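Home | About | Archive | Contact

Packing a bag, 324 times

Print this post | E-mail to a friend
6 comments | 72 shares

I spent most of September teaching a robot to pack a toiletry bag. My part was the hand work. You hold a gripper in each hand, do the job the way you want the robot to do it, and the recording goes off to be used for training. Donal Buckley handles that end. I just pack.

The target for this task was 400 good recordings between me and Dean Entwistle. I did 324 of them and Dean did the rest, mostly in the mornings before his shift at Wadthorpe.

The first day was slow. The grippers are heavier than they look, and my wrists were sore by lunch. You also lose your sense of touch, so you end up watching the pads closely to know whether you have hold of something. A tube is fairly easy if you take it across the middle. A bottle wants to turn as you lift it, and if you squeeze harder it turns more.

Nouhaila Salem, who had done a folding task before us, watched me for a few minutes and told me to slow down at the start and the end of each move. I had been rushing the pick and then stopping dead over the bag while I thought about where to go. The pauses are worse than the slowness. If you wait over the bag for no reason, the robot may learn to wait there too.

After that I planned each run before I started. Lid open and laid back, decide which item goes where, then do it in one go.

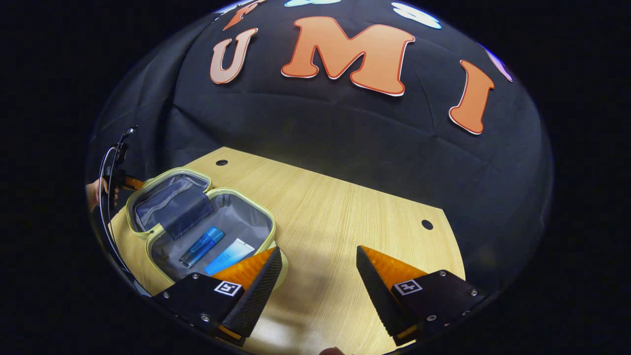
What I would do differently

I would change the layout more often. For the first two days I set the bag down in nearly the same spot every time, and Donal asked me to move it. From then on I shifted it or turned it a little between runs.

I would also throw out bad runs right away. If I dropped something and fumbled it back, I used to keep the recording and make a note. Going through those notes later took a whole afternoon. A clean recovery is worth keeping – a fumble mostly isn't.

The zipper was the hardest part by a long way. Getting one gripper to hold the bag still while the other pulls the tab took me days to do smoothly, and I still miss it now and then.

Donal has the recordings now and I haven't heard how the training is going. Dean and I start on a lunch box task next, which has a clip in place of a zipper.

Posted in: Work
Print this post | E-mail to a friend
Older post | Newer post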